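Lunes de pinza

21 de enero de 2019

Volví de las fiestas con la idea de llegar a 500 demostraciones antes de que Efraín se fuera a Wullside, y bueno, vamos bien (¡mejor de lo que yo pensaba!).

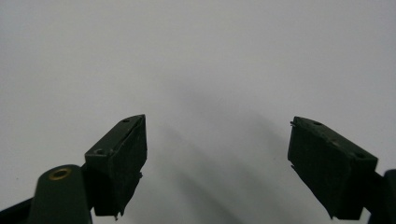 Lo que más me está costando son los arranques. Cada grabación tiene que empezar con los dedos abiertos y sin nada entre ellos, y yo, que soy una impaciente, en diciembre cerraba la pinza antes de tiempo una y otra vez. Milagros revisó esa tanda y me devolvió un montón de tomas con la misma nota: «repetir inicio». Me dio rabia un buen rato, pero tenía razón, el modelo aprendía a cerrar la mano en el aire.

Ahora cuento hasta 2 en voz alta y después me muevo. En casa ya se ríen de mí.

Con Ccori, que es como llamamos al proyecto, llevamos 3.726 tomas entre todos, de las que 1.339 son mías. La muñeca derecha lo nota, así que alterno con la izquierda aunque me salga más torpe. Saranya dice que también hacen falta ejemplos torpes, y yo feliz de aportarlos.

Mañana toca cambiar las almohadillas de los dedos y seguir con las tazas.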